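Genar Tabletop Teleop Set - Data Card

Status: usable, with reservations. Please read the section on labels before you train anything on it.

What this is

Demonstrations of short tabletop tasks, recorded by people driving two arms by remote control from a pair of leader arms. The work was done in the Tiltance cell, a bench with printed walls and a gripper on each arm. Views come from the wrists and from a fixed camera over the bench. Tasks are grouped into 4 families, and every family has 50 episodes. We stopped there on purpose. The usual advice is to collect more, and we have yet to see that advice tested on a bench this small.

Light objects

The butterfly family uses artificial butterflies with thin, pale wings and a light-green body. The operator is asked to pick one up by the body and set it down somewhere else on the table. Orange marks on the tabletop are there for people to look at. They are not targets, and a policy that learns to go to them has learned the wrong thing.

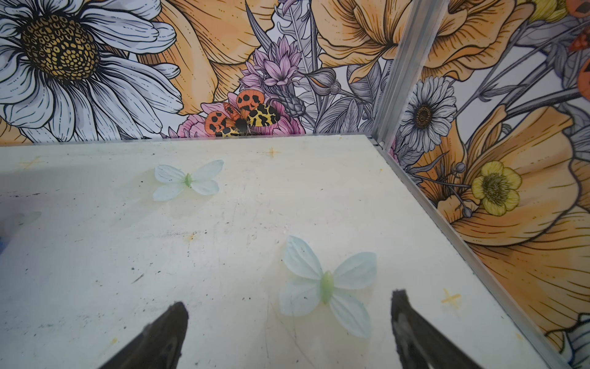

Operators do not agree on how to approach a thin wing. One comes in low and closes slowly, another drops straight down and squeezes. Both get labeled "success" if the object ends up off the table at any point, which we think is too generous. We left the labels alone so that results can be compared with the earlier Zarix release, but we would not quote a success rate based on them.

Bins and tools

The second half of the set has a blue open-fronted bin and hand tools such as wire tongs. Instructions are one sentence each, typed before the episode starts. Some operators treated them as a suggestion. 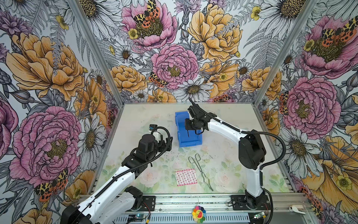

Reaching into the bin is where remote control shows its limits. The operator has no sense of touch and has to guess depth from video, so there is a lot of hovering. We did not trim it. If you clone these motions directly, expect a robot that hesitates near bins for no good reason of its own.

Known problems

- 19 episodes have a wrist stream that lags the joint log. They are flagged late_wrist and should be dropped for most uses.
- The wall prints are very busy. Claims that this helps a policy cope with new backgrounds are common and, on our data, unproven.
- The table surface changes between sessions. Split by session, never by episode, or your test score will flatter you.
- Only 8 operators took part. Style and task are tangled together, and we have no clean way to separate them.

Loading

Use the Ochoa reader. Each episode is a folder with the video streams, a joint log and the instruction text. Gripper values are commanded widths - the measured ones were not saved.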